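## About Jarndale

We're a small film school and production house, and we've been teaching people to make short features since Leonidas Makris talked four friends into sharing one editing desk over a bakery. The bakery has moved on and we've taken over its floor as well, so there's finally a proper screening room with 127 seats (a few of them squeak, and we've grown fond of that).

Leonidas still runs the directing course. Vilja Kuusisto teaches editing and sound, and Lerato Venter looks after screenwriting – she reads every draft that comes through the door, including the ones slipped under it late at night. Our evening classes take 11 students at a time, and everybody gets a turn at every job before the course is over, from holding the boom to calling the shots.

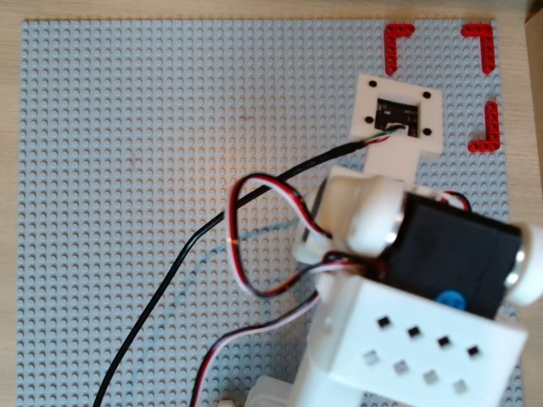 **Do I need any experience before I sign up?**

Most of our students have never worked on a film before, and the first month is planned with them in mind. Bring a story you'd like to tell and a pair of comfortable shoes.

New courses start in September, and each one ends with a public premiere of the finished films. Last year's closing feature, *Bruvon*, was written, shot and cut entirely by evening students, and we were so proud of it that we showed it twice! Families come, neighbors come, and the talk afterward in the lobby usually goes on longer than the movies did.

If you'd like to look around first, come by on a Sunday afternoon. Elfriede Lüthi at the front desk will gladly show you the place, and there's coffee – help yourself.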